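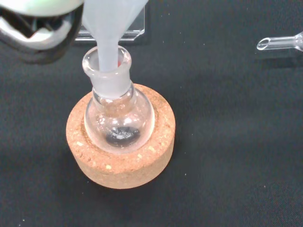 The funnel set in the neck of a round-bottom flask.

Small glassware gets a day of its own at the Womitz community science rooms, where the practical chemistry sessions start up again on 2/18/26 with a bench laid out on black cloth - a lovely background for clear glass, as anyone who has squinted at a colourless liquid on a white benchtop will know.

Wiebke Lenz, who is running the term, has kept the first evening to simple pouring and transferring, and she would much rather people took their time over it than raced ahead to the fancier apparatus. There are 11 places, and tea in the Illora room afterwards.
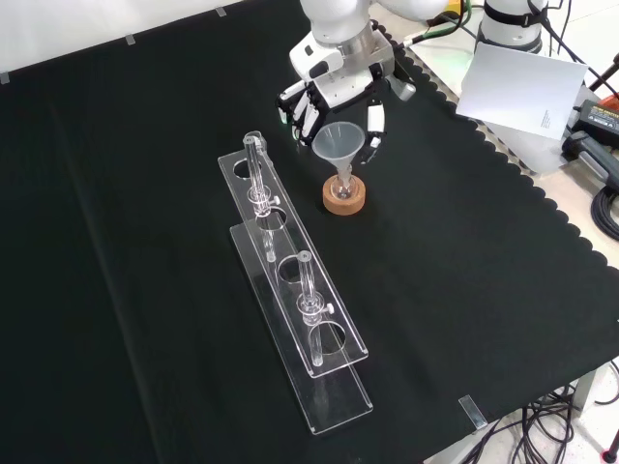
Do I need to bring my own glassware?
Everything is supplied, so just bring closed shoes and tie back long hair.

The acrylic rack has four holes along its upper plate, with test tubes standing in two of them, and the cork ring keeps a white plastic funnel from rolling off across the bench (a great comfort to beginners!).
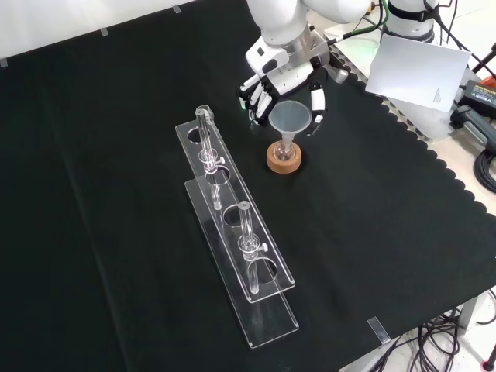 Recent items
Clellirus reading group moves to the upstairs room
Timo Schmieder on labelling your jars
Lost property from February
New colours for the Khan hall noticeboard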